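Hododach Investor Data Service: Foreign Direct Investment Monitor

Subscription page, last changed 13/05/2026

The Monitor is a database and a quarterly report for people who must follow foreign direct investment into small and middle-sized economies. It is made for trade offices, chambers of commerce, banks and the law firms which advise them. We started it because the official numbers come late, and often the country of the investor is only the country where the holding company has its mailbox.

What is inside

Each project in the database has one record. The record gives the declared amount, the sector, the direct investor and, where we could establish it, the final owner. Reinvested earnings are kept in a separate column, so you can see how much of the year's growth is new money. At the moment we cover 59 economies and 2000 projects, with revisions shown next to the first published value.

The file can be downloaded as a spreadsheet or taken through the Rititz connector, which is included in the Standard and Office plans. Amounts are in local currency and in Canadian dollars, at the average rate of the quarter. 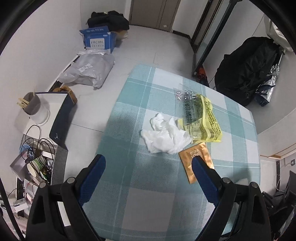
Uriel Garrido: We have used the Office plan since August and the column for reinvested earnings is the one I open first. Before that we reported growth to our members and later had to correct it. I would still like the ownership notes to be longer, especially for energy projects.

Longer ownership notes are in preparation, and energy will be the first sector to receive them. Subscribers will find them in the same record, under the name of the direct investor, and no new licence is necessary.

Plans

Basic: the quarterly report in PDF, one reader. 25 dollars per month.
Standard: report and database, up to five readers, Rititz connector. 667 dollars per year.
Office: everything in Standard, unlimited readers in one organization, and a yearly briefing by video. Price on request.

Cheques are accepted for yearly plans only. If your organization is exempt from sales tax, please send us the certificate before the invoice is made -- afterwards it is a slow procedure for both sides.
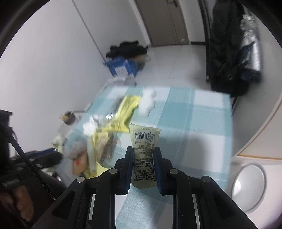
Revisions are published together with the next quarterly report. When a central bank changes its method, as happens more often than one would think, we keep the old series and begin a new one beside it. The two are never joined automatically. A short note explains what has changed and from which quarter.

Related products

Nasport: monthly customs and port volumes, same country codes as the Monitor.
Maldonado: a calendar of bilateral investment treaties, with dates of signature, entry into force and termination.

Both can be added to any plan at the time of renewal.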